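Skorkach basket task: how to record a set of cloth demonstrations

This page is for Oda club members joining the Skorkach project in the second half of the year. It covers one table session, from laying out the baskets to handing the files over. It assumes you have done the arm safety sign-off and can home both arms without help. If you haven't, see Junpei Okabe before you book a slot.

The task itself is simple to say. A garment starts in one basket and ends in the other, nothing falls on the floor, and the baskets stay on the table. The arms are driven by a person while we record, and the recordings are used for training later. Good recordings are slow to make. Plan on a long afternoon for your first one.

What you need

A logbook page, pencil, the box of garments marked for your group, the two gray baskets, masking tape, a cloth for wiping the lenses, and spare foam for the fingertips. The foam comes off the Drundico roll in the second drawer. Cut it a little oversize and trim it after it is stuck down.

You also need two people. One drives. The other resets the table, watches the cables and calls the start and stop of each episode. Swap when the driver gets tired, and write the swap in the log.

Step 1. Check the fingertips

Power stays off for this. Press the foam on each fingertip with your thumb. It should spring back and it should not slide. If an edge has lifted, replace the whole piece. Gluing down a corner works for an hour and then the loose corner starts catching threads.

Look at the screws on the finger frames while you are there. They should be snug. If one is loose, tighten it, and write which one in the log.

Step 2. Place the baskets

Put both baskets on the table with the long sides parallel to the table edge. Leave a gap between them wide enough for an open gripper. Too close and the arm bumps the second basket on its way out of the first. Too far and one arm has to reach across, and the motion gets jerky at the end.

Do not tape the baskets down. We tried it in January and the policy learned to push against the walls, which was fine until somebody used an untaped basket. Use the masking tape to mark two corners of each starting position on the table, then take the marks off before recording. We want small differences in position between episodes.

Step 3. Practice the rim

New drivers want to start with cloth. Start with the rim. Bring one finger down outside the basket and the other inside, close until the foam touches, hold, and open again. Do this on the near wall first, then the far one. The perforated walls flex more than you expect, and if you squeeze hard the whole basket turns.

The resetter stands to the side and tells the driver where the fingers are in relation to the wall. From the driving seat it is hard to judge depth. Short words are best: in, out, down, stop.
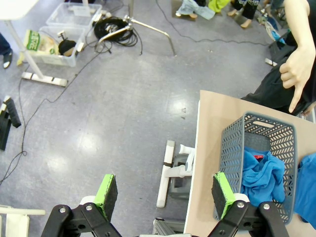 Haruto Wada asked whether the rim practice should be recorded too, seeing that it takes up the first part of every session. The answer is yes, but into its own folder. Name the folder "rim" and leave it out of the episode count. We have used those clips to check camera alignment and they are handy for that, but mixed in with the real episodes they teach the arm to grab the basket and wait.

Carry on until you can take the rim and let go without moving the basket, several times in a row. Then go on to cloth.

Step 4. Load the first basket

Drop the garment in from above the rim and let it land how it lands. Do not fold it. Do not arrange it so there is a nice corner sticking up. Every group does this at some point without noticing, and you can see it in the results: the arm does well on the first try and has no idea what to do with a flat pile.

It is fine if part of the garment hangs over the side. Those are useful starts. Keep them in the set, with the note "over" in the log so we can find them again.

The other basket stays empty until the transfer. Check inside it before each episode. A sock left in the bottom has spoiled a whole run before.

Step 5. Check the fixed view

Open Jarkico on the recording computer and bring up the camera that looks at the table. Both baskets should be fully in view, with some tabletop showing on all sides of them. If a basket touches the edge of the picture, move the basket. The camera stays where it is. Moving the camera means doing the calibration over, and that is a job for Tetsuya Imai.

The background is left as it is. We used to hang a sheet behind the table and we stopped. The arms need to work with things standing behind them. What does matter is people walking close behind the table during an episode. If that happens, finish the motion, mark the episode "walk" and go on.
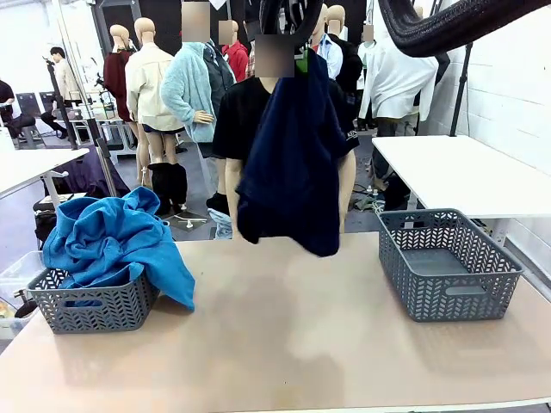

Baskets in position for a transfer: blue cloth in the left one, right one empty.

Check the light at the same time. Bright patches on the tabletop are all right. Bright patches inside the basket are a problem, and turning the basket a few degrees usually clears them.

Step 6. Record

The order for each episode is:

Resetter loads the garment and steps back.
Driver brings the arms to the start pose.
Resetter says "start" and presses record.
Driver makes the transfer and returns to the start pose.
Resetter says "stop", ends the recording and writes one line in the log.

Go down into the pile with the fingers open, close, and wait a moment before lifting. The wait matters. If you lift while the fingers are still closing, the cloth slips and you end up pinching a hem. Lift straight up until the garment is above the rim, then move across. Dragging it over the rim tips the basket, mostly with the heavier garments.

Take the bunch near its middle if you can. If you get an end, keep going anyway and lift higher. A long garment held by one end needs more height than it looks like from the driver's seat. Use the wrist view to see what the fingers have hold of, and the fixed view to judge the height. Osian Mostyn suggests saying out loud which view you are looking at for the first few episodes, and it does help.

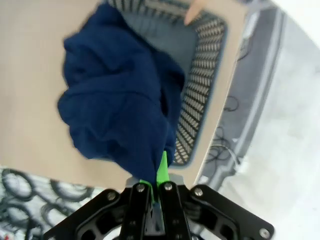 Navy cloth held in the fingertips above the basket.

Open the fingers fully over the second basket. Half open, the foam holds on to the fabric and it comes back out when the arm rises. If it sticks anyway, lower the hand a little, open again and lift slowly. Do not shake it.

A dropped garment is not a wasted episode. If it lands on the table, pick it up with the arm and finish. If it lands on the floor, stop the recording and mark it "floor". Never reach in by hand while the arms are live, even for a sleeve that is nearly in.

Step 7. Breaks and cables

Stop after every 5 episodes and walk around the table. Look at the cables on the floor and make sure none has worked its way under a stand. Wipe the wrist lens. Lint from the fleece garments collects on it and you won't notice from the driving seat.

Change the garment at the break too. If you do a whole session with one shirt, most of it will be thrown out when the set is balanced.

Step 8. Finish and hand over

The target for each group is 200 good episodes over the term. You won't get there in one session and you shouldn't try. Tired driving shows up in the data as long pauses and sudden corrections. The full set stood at 2860 episodes when this page was last edited, so a short clean session does more for us now than a long messy one.

Before you leave:

Copy the session folder to the shared drive and open one file from the copy to make sure it plays.
Keep failed episodes in the folder. Asuka Fujimoto sorts them out from the log notes.
Park the arms and switch off at the wall.
Put the garments back in your group's box, unfolded.
Sign the log page, both names.

Common problems

The gripper closes but the cloth slides out. Replace the foam. If the foam is new, you are going in too shallow.

The basket follows the arm. A finger has gone through one of the openings in the wall. Stop, open, back out the way you came in. Pulling upward will crack the wall.

The wrist view freezes. Stop the episode, unplug the camera at the computer end and plug it back in. Jarkico picks it up again after a few seconds. Mark the episode "view".

Left and right are swapped in the log. Left means left in the fixed view, for baskets and for arms. If you have written it the other way for a whole page, put a note at the top of the page and leave the lines alone.

Questions about bookings go to Junpei. Questions about the log notes go to Asuka.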